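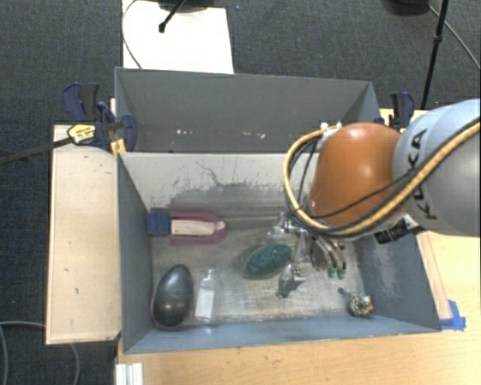 How to pack a parcel that will survive the post

By Sharon Waweru
16 Mar 2025

I packed parcels for a living for nine years, first at a mail-order pottery shop in Drustov and then for a firm that sold lamps, and I have opened enough returned boxes to know the sound a teapot makes when it has become a jigsaw. The method below is slow the first time. After a few goes it takes no longer than the bad way, which most of us learnt from our parents.

What you need

A double-walled cardboard box
Brown paper, more than you think
Bubble wrap, or old towels if the person at the other end wants old towels
Parcel tape, 48 mm or wider
A marker pen
Kitchen scales or bathroom scales
A tape measure

You do not need a "Fragile" sticker. Put one on if it comforts you.

Step 1. Choose the box

Measure the thing you are sending, then add 5 cm on every side. A mug 10 cm tall wants a box 20 cm tall. People get this wrong in both directions, either cramming a vase into a shoebox or posting a single eggcup in something a washing machine came in, where it spends two days picking up speed.

Used boxes are fine if the corners are still sharp. Press your thumb into the middle of each side. If it gives and stays given, use that box for storing Christmas lights. Nappy boxes and wine boxes are good. Cereal boxes are not boxes in any sense that matters here.

Peel off or black out every old label and barcode. My former colleague Petrică Tudose once sent a birthday present in a box with its old label still on the side, and it went back to the Jalline shoe warehouse, where I assume somebody had a nice birthday.

Step 2. Tape the bottom

Run one strip along the centre seam and carry it 8 cm up each end. Then run a strip across each of the two open edges, so that the tape makes a capital H. Do this before you put anything in. I mention it because I have watched grown adults lift a full box and leave the contents on the table.

Sellotape is for wrapping paper. Masking tape is for decorators.

Step 3. Wrap each item on its own

Two plates wrapped together are a pair of plates hitting each other in private. Give each one its own sheet of paper, then its own bubble wrap, and tape the wrap to itself so it can't unroll. Bubbles go on the inside, against the item.

A few awkward cases:

Teapots. Lid off, wrapped separately. Stuff the pot with paper, then roll a strip of paper and wind it round the spout and handle until the whole thing looks like a badly wrapped ham.

Picture frames. Put a cross of masking tape on the glass. (All right, masking tape is for decorators and this.) Sandwich the frame between two pieces of card bigger than it is.

Jars. Tighten the lid, tape round it, then seal the jar in a plastic bag. My neighbour Safta Sârbu posts plum jam to half of Europe and double-bags every jar. She has strong opinions on single-baggers, and they are not printable.

Books. Wrap them in plastic first, because rain exists. Pad the corners.

Step 4. Fill the gaps

Scrunch paper into loose fistfuls and cover the bottom of the box to 5 cm. Put the heaviest item in first, near the middle, and the lighter ones on top or to the sides. Stand plates on their edges like records in a rack. Fill every space as you go, then add another 5 cm of paper on top.

Newspaper works, although it will turn white china grey and give your aunt something old to read.

Step 5. The shake test

Close the flaps, hold them down and give the box a proper shake. If you hear or feel anything move, open it and add more paper. If the flaps bulge, you have overdone it, and a bulging box will split at the seam when something heavier lands on it. Something heavier will land on it.

Step 6. Seal and label

Tape the top in the same H. Write the address on a label and stick it on the largest flat side, well away from any seam. Cover it with clear tape only if you wrote it in ink that runs, and keep tape off any printed barcode, which may not scan through the shine.

Put a second copy of the address inside. Add your own as well.

Step 7. Weigh it, then photograph it

Weigh the parcel after it's sealed. I once paid for 2,000 g and turned up with a good deal more, and the queue behind me got to hear all about it. Note the size too, as prices often jump at a certain length.

Take one photo of the open box and one of the closed one. If you ever have to make a claim, you will be asked how it was packed, and "beautifully" is not accepted. Keep the receipt until the parcel arrives, and read what the cover leaves out. Glass and china are very often on that list.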